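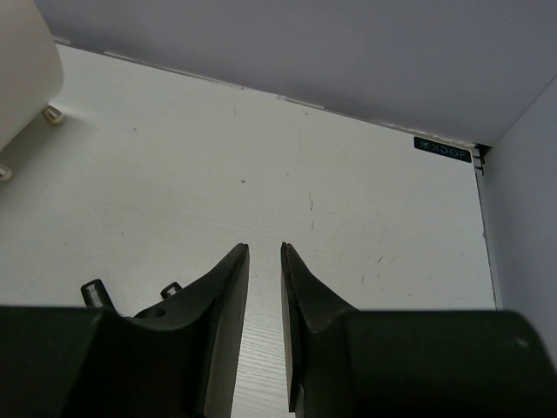
4.3 Recording wrist-view episodes for the drawer task

Before you begin, complete the joint check in section 4.1 and load the Tamihana task list. One operator records at a time. A second person may stand at the stop button but should stay out of the work area.

1. Open the Bidix recorder and choose "drawer, small item." Enter your initials in the operator field.

2. Bring the arm to the start pose over the tabletop. Check the wrist view on the monitor. Both fingertips must be visible, with clear table beyond them.

3. Open the gripper to the start width saved in the task file. If the fingertips touch at this setting, stop and rerun the width calibration.

4. Set the container on the table. Change its position and angle between episodes. A policy trained on one placement will fail on the others.

Note: Keep the container inside the reach boundary. The recorder will accept an episode outside it, but the filter will throw it out later.

5. Press Record and wait for the tone. Motion before the tone is not saved.

6. Drive the arm toward the container at normal speed. Do not pause to line up the shot. Long pauses teach the arm to pause.

7. Work the drawer and the item as listed on the task card. Watch the wrist view as the fingers come down over the drawer. 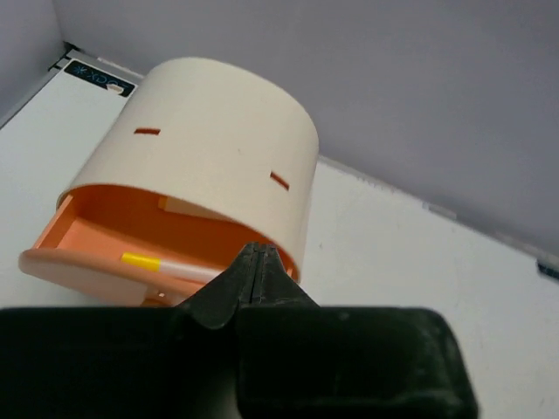 8. If the first attempt misses, back off a little and try again in the same episode. Recoveries are worth keeping. Mark the episode "retry" when you save.

Caution: Never push down on the front lip of the drawer with closed fingers. The force limit is set for the table and will not trip in time to protect the drawer.

9. Return to the start pose and press Stop. Choose Save, Retry or Discard. Discard only for a collision, a dropped connection or a hand in view.

10. Reset the container and item by hand with the arm in Hold.

Caution: Hold keeps the motors powered. Do not reach between the fingers.

Episode limits

An episode may run to 900 frames. Anything longer is split, and the second part is marked incomplete. The full drawer set calls for 3000 saved episodes. The July set came up short after 197 were rejected, most of them for a start pose that had drifted, so repeat the joint check whenever you change operators.

At the end of a shift, copy the session folder to the Skerkness drive and leave the local copy in place. Huia Ellery clears local copies after the transfer check. Send questions about labels to Nikau Brunton.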